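Stokau Preserving Pan, 11 Litre

Catalogue number: 669
Maker: Stokau
Supplied by: Lapointe Catering and Kitchen Equipment
Suitable for: jams, jellies, marmalades, chutneys, fruit cheeses and syrups
Availability: in stock

Product information

The Stokau Preserving Pan is a stainless steel vessel intended for the making of jam and other preserves in the home, in teaching kitchens and in small catering premises. It has sloping sides, a pouring lip and a swing handle which locks in the upright position. The pan is wider at the rim than at the base, which allows steam to leave the boiling fruit quickly and shortens the time needed to reach a set.

Customers who have used the earlier Stokau model will find that the handle is now fixed to the body by rivets with flat inner heads. The former domed heads tended to collect sugar and were difficult to clean. The pouring lip has also been made deeper. The capacity is unchanged.

The inner wall is marked in litres. The marks are pressed into the steel and will not wear away with scrubbing. They are provided as a guide for recipes which call for the contents to be reduced by a half or by a third, and should not be used for measuring small quantities of vinegar or juice.
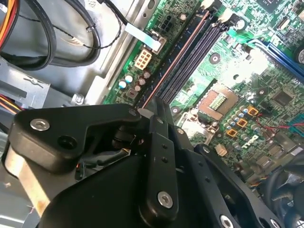 Inside a desktop computer, by the memory slots

Dimensions and materials

Diameter at rim: 300 mm
Height without handle: 200 mm
Body: stainless steel, brushed outside, polished inside
Base: stainless steel with aluminium core
Handle: stainless steel, with heat-resistant grip
Lid: not supplied

The pan may be used on gas, electric, ceramic and induction hobs. It is not suitable for use in an oven, as the grip is not made to withstand oven heat. Customers with a ceramic or induction hob are asked to lift the pan when moving it and not to slide it, particularly when it is full.

Filling the pan

Jam rises considerably once the sugar has dissolved and the boil is under way. The pan should never be more than half full when the sugar has been added. Where a recipe would fill the pan beyond this point, it should be made in two batches. A large batch also takes longer to come to the boil, and fruit cooked for too long loses both colour and flavour.

Fruit with tough skins, such as blackcurrants, gooseberries and damsons, must be simmered in water until fully soft before any sugar goes in. Sugar hardens the skins, and no amount of further boiling will soften them afterwards. Strawberries and raspberries need little or no water. The peel for marmalade should be tested by pressing a strand between finger and thumb; it is ready when it gives way without resistance.

Sugar should be added off the heat or over a very low flame, and stirred until no grains can be felt against the base. Warming the sugar beforehand in a low oven is helpful but not essential. When the syrup runs clear from the spoon, the heat may be raised and stirring should be kept to a minimum.

Testing for a set

A cold saucer remains the simplest method. A teaspoonful of jam is placed on the saucer, left for a minute and pushed with a fingertip. If the surface wrinkles, the jam is ready to pot. The pan must be taken off the heat while the test is being made. The Surota Jam Thermometer, sold separately, clips to the rim and may be read without removing it. The bulb should sit in the jam without touching the base of the pan.

Scum should be removed only at the end. A small piece of unsalted butter stirred in after the pan has left the heat will clear most of what remains. Whole-fruit jams and marmalades should then stand for a short while before potting so that the fruit or peel is held evenly through the jar and does not float to the top. Jellies should be potted at once.

Potting

Jars must be clean, free from chips and hot when filled. They should be washed in hot soapy water, rinsed and dried in a low oven. Preserves containing vinegar require lids with a plastic-coated lining, as bare metal will corrode and spoil the flavour. Jars should be filled nearly to the brim, covered immediately and left undisturbed until cold. Labels adhere better to a cold jar.

The pouring lip is intended for use with syrups, jellies and thin juices. Chutney and jams with large pieces of fruit are better transferred with a ladle and a wide-necked funnel. The pan should not be lifted by its swing handle and tipped by one person when it is more than a third full.

Chutney

The pan may be used for chutney without any risk of a metallic taste, provided that the preserve is not stored in it. Chutney needs slow cooking and frequent stirring towards the end, when it is most likely to catch. It is ready when a spoon drawn across the base leaves a channel which does not at once fill with liquid. Most chutneys improve if they are kept in a cool, dark cupboard for several weeks before opening.
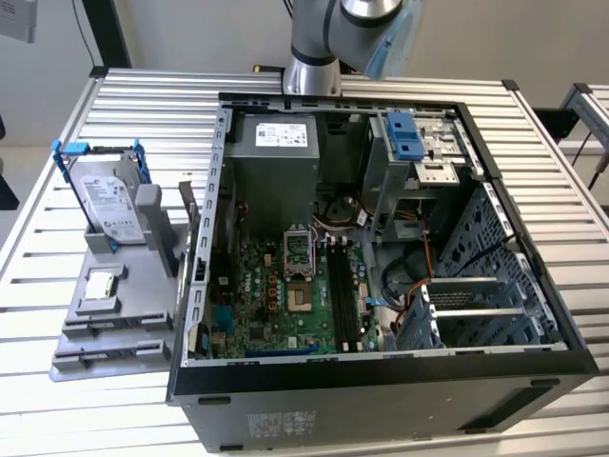

Audrey-Anne Grewal wrote to us that she had made her plum chutney in the new pan in August and found the base even enough that nothing caught, although she would have preferred a lid to be included. She added that the litre marks were "plain to see, even under a good deal of onion".

A lid is not supplied because preserves are boiled uncovered. Customers who wish to use the pan for soup or stock may order the Stokau Flat Lid, which fits this size and has a steam vent. It should not be placed on the pan while jam is boiling.

Care and cleaning

The pan should be washed by hand before first use and dried with a soft cloth. It may be placed in a dishwasher, but the outer surface will keep its finish for longer if washed by hand. Steel wool and bleach must not be used.

Burnt sugar is removed by filling the pan with hot water to cover the mark, bringing it slowly to the boil and allowing it to cool. The deposit will usually lift with a wooden spoon. Where it does not, the treatment should be repeated with a spoonful of bicarbonate of soda. A rainbow tint on the base is caused by heat and has no effect on the food. It may be wiped away with a little white vinegar.

Salt should be added only to liquid that is already hot, and stirred in. Salt left lying on cold steel can cause small pits in the surface. Such marks are not covered by the guarantee.

The handle should be checked from time to time for movement at the rivets. A pan with a loose handle must be withdrawn from use and returned to us for inspection.

Related items

Surota Jam Thermometer, with pan clip
Pivuseck Jelly Bag and Stand
Pivuseck Wide-Necked Funnel, stainless steel
Stokau Flat Lid, vented
Long-handled beech spoon
Waxed discs and cellophane covers, pack of 200

Orders and delivery

Orders may be placed through this website or in writing. Schools, colleges and village halls may order against an official purchase order and will be invoiced on despatch. Pans are packed singly and cannot be nested for transport. Additional charges may apply to deliveries to the islands, and customers will be told of these before the order is accepted.

Unused goods may be returned in their original packing. Thermometers and jelly bags cannot be accepted for return once the seal has been broken, unless faulty.

Enquiries about trade accounts should be addressed to Joaquim Matos. Questions concerning the use of the pan, including requests for the printed recipe leaflet, should be addressed to Flora Tennant in Customer Services. The leaflet contains recipes for Seville orange marmalade, bramble jelly, damson cheese and green tomato chutney, and is sent free of charge with every pan.

Page last revised 07/11/2021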